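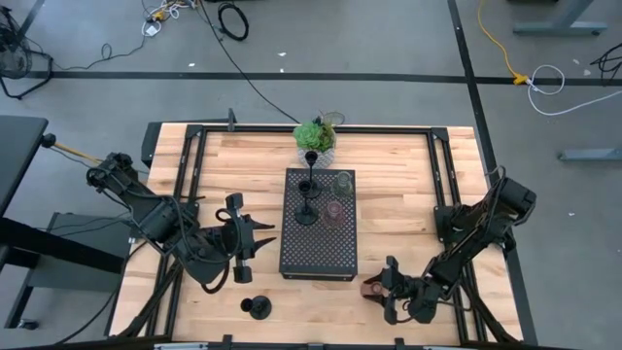
Vol. 2, p. 275

4.2 Trays and the grouping of small table things

Most of the homes in the Hultville visits had at least one tray that was never carried anywhere. It sat on a table or a sideboard and held things. We had not planned to ask about trays at all, the topic guide (Section 3) only has "ornaments, candles, plants", but they came up so often that by the second round we added a prompt. This section deals with the candle tray, the most common sort, and with what people put on it, next to it and behind it.

The basic make-up is in Fig. 4. Black perforated metal tray, long side running away from the sitter, two black candlesticks, and to their right two small glass cups, one green-tinted and one pink-tinted. Potted succulent just past the far end. A single black candle holder on the wood, off the tray altogether.

Fig. 4. Candle tray on a light wooden table, with succulent beyond the tray and one holder set apart.

Three points on this.

First, colour. Tray and sticks are both black, and the colour is left to the glass. Householders at Rellholm talked about this quite freely. "The black is the quiet bit", one said, "then you can have a silly cup." Another had bought her cups singly from the market over several summers and would not have them match. Where the tray was patterned or bright the cups were nearly always clear, though we did not see enough of those to make much of it. Betancur's earlier notes on windowsills report something close (see Section 2), with jars standing in for cups.

Second, placing. The sticks in Fig. 4 are not side by side. One stands a little below the other and to its left, and the cups are staggered in much the same way, green further up, pink lower. Straight rows were rare in the visits, and were mostly put down to somebody else ("my mother lines them up, I come along after and push them about"). Several people moved a stick or a cup while talking to us and did not seem to notice. We asked them afterwards and they gave the slant as "looser" or "less like a shop". One said church. Height did not get talked about as much as we expected, perhaps as the sticks in a pair tend to be bought togther.

Third, the edge. A tray has one and a table top does not, or not in the same way, and people used the edge to say what belonged. Candles and glass: on. Plants: mostly off. The reasons for keeping plants off were practical to begin with. Water, soil, leaves near a flame. But the rule held in homes where the candles were never lit, so it can't all be fire. The succulent in Fig. 4 has a pot of its own with some show to it, white and textured with a gray pattern, and respondents with pots like that tended to treat the pot as a finished thing that did not need a tray under it. Plain pots were more likley to be let on. Small glass pieces also drift to the back, behind the plant, where they are half hidden; there is a clear one in Fig. 4 partly covered by the leaves. Asked about things in that spot people often had to lift them out to say what they were.

That leaves the odd one. A single holder away from the group, here on the near left part of the table, was a regular sight, and we coded it separately as "outlier" before agreeing it was too common to be called that. Now coded "apart". Reasons given in interview: broken partner, waiting for a candle, wrong height, "it's the one we actually light at supper". The last was the most usual in Hultville, less so at Rellholm where supper is eaten in another room. We can't read a reason off a photograph and do not try to for Fig. 4.

Cost came into it less than expected. Prices mentioned ran from nothing (gift, found) up to 500 for a pair of old sticks, and the dear pair were kept on the same sort of tray as everybody else's. Perforated trays were liked for being easy to wipe, disliked for wax in the holes. Opinions were strong on the wax. Freezer, hairdryer, hot water, a pin.

Arango's term "parking" fits some of this, things put on the tray for want of anywhere else, keys and so on, but keys were taken off before guests and the candles were not. We keep the two apart in Table 2. Trays in hallways are left for Section 4.3, where keys matter more.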